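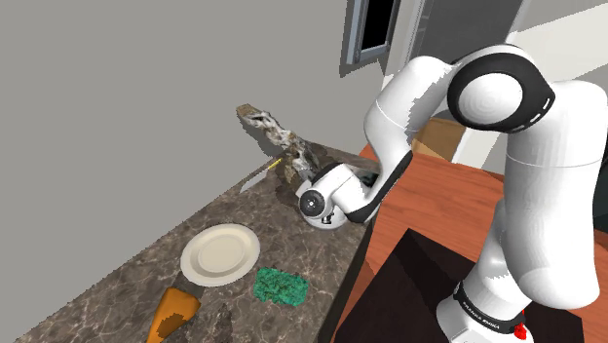
Speaker notes, equipment session, Temgate. Don't read out word for word.

Opening. Thank them for coming back after coffee. Say who this is for: people who have to put a number on a form before they've touched the kit. Ask for hands up, who has bought an arm already, who is about to. Wait for it. Don't fill the silence.

Main point, say it early. The arm is the line everyone argues over and it's the easiest line to get right. There's a quote, it has a price, you pay it. Trouble is in everything round it. Table, mount, power, floor, computer, spare fingers, somebody's time.

Slide 1. Simulated kitchen corner. Leave it up while talking. Franka arm, plate, sponge, knife on a marble top. Ask the room what they would cost first. They'll say the arm. Then ask where the base goes. That's the talk really.

Why we started in simulation. Budget round closed in May, delivery was months off, we had to plan the cell with nothing in the room. So we put the arm in a rendered kitchen and moved things about until the jobs we cared about could be reached. Moving a counter on screen costs an afternoon. Moving the real one cost us a joiner, twice. (Pause, someone will laugh.)

What it told us. Where the base wants to be compared to the worktop. Height of worktop. Whether the elbow goes somewhere silly when the hand is at the far end. We changed the bench order on the strength of this, went for the shorter one.

What it did not tell us. Be fair here, don't oversell. Cables, for one. No cables in our render, plenty in the lab. How slippery a real plate is. Noise. Whether the door opens with the bench in. And a rendered sponge never needs replacing.

Slide 2. Budget table, before and after. Talk through top to bottom, not left to right, last time I got lost.

- Arm and controller. Fixed, as quoted. Ask what's in the box. Ask again in writing.
- Gripper. Check if it comes with it or is separate. Check fingers. Flat fingers do not pick up a thin knife lying flat on stone, go and try it with two rulers at home.
- Mount. We put down nothing. Zero. Ended up at 800 for the plate and the drilling.
- Bench. Bought from Plenditz, good bench, took ages.
- Props. The plates, sponges, bits of pretend food. We said 500 for the year and that was the one line we got right.
- Computer. Budget for one to run the arm and one to run the sim. Do not share. We shared. Everyone waited for everyone.
- Safety. Stop button where a person can reach it from where they'll be standing, plus screens if your site wants them. Talk to your safety people before the order goes in, they are nicer before.
- Time. See slide 4.

Slide 3. The two suppliers. Keep neutral!! Both might be in the room. Koller quoted the whole cell, bench and mount and install in one price. Trika quoted the parts, cheaper on paper, we'd do the fitting. We went with Trika and did the fitting. Would I do that again, depends. If you have a technician with slack, yes. If your technician is already three jobs deep, pay for the install. The saving went on our own hours and those don't show up on anyones budget line until somebody asks why the other project is late.

Also on quotes. Ask for delivery in writing. Ask what support costs in year 2, year one is usually bundled and you forget. Ask who pays the carriage if it goes back. Ask if price holds past the end of your financial year. We nearly got caught by that.

Slide 4. Time. We planned 2 weeks from crate to first pick. It was 4 before the bench was level and the network people had given us a port. Nothing wrong with the arm in all that. Put setup weeks on the plan as a line with a name next to it, a person who's been told.

(If running late skip straight to slide 6, slide 5 is only the floor plan.)

Slide 5. Floor plan. Point out the gap behind the base, needed for getting a hand in. Point out the cupboard that had to go. Measure the lift. Measure the door. Measure the corridor bend between the lift and the door, which we did not.

Slide 6. Clutter. This is the bit people write to me about afterwards so don't rush. When you price a kitchen task people picture one plate on a clean top. Real worktop has stuff lying near the thing you want. So in the sim we left things on the counter on purpose and planned on that. Effects on budget: more props, more storage for props, a shelf within reach, more resetting between runs. Resetting is a person. Somebody puts the sponge back. Cost that person properly, we had it down as "misc".

Marble. People ask if we bought marble. No. Sim has marble, lab has a laminate worktop out of the sale. If your sim surface and real one look different, put some money by for testing on both, or buy a roll of printed vinyl, which is what we did in the end. Cheap. Bubbles at the corners.

Order I'd do it in now. Task list first. Rough sim, a week of somebody's time, no polish. Then room measurements. Then bench and mount. Then quotes for the arm. Then go back and fix the task list because by now half of it's wrong. Then the form.

Contingency. We asked for some, got it cut, needed it. Don't label it contingency, spread it into mount, props and install where you can defend each bit. Check finance are happy with that where you work, ours were, eventualy.

Questions likely to come up:
Second-hand arms? Fine, ask about support and the controller version before you drive out to see it.
Lease? Looked at it, didn't suit a fixed grant. Might suit you.
Can sim replace the arm altogether for a year? For planning and layout yes. For anything you want to claim about grasping, wouldn't.
Could we get the spreadsheet? Yes, will put it on the Temgate page with the prices taken out.

Housekeeping. Clicker is sticky, press twice. Water. Leave the kitchen slide up again for questions. Lunch is in the other building, tell them left out of the main door and follow the path.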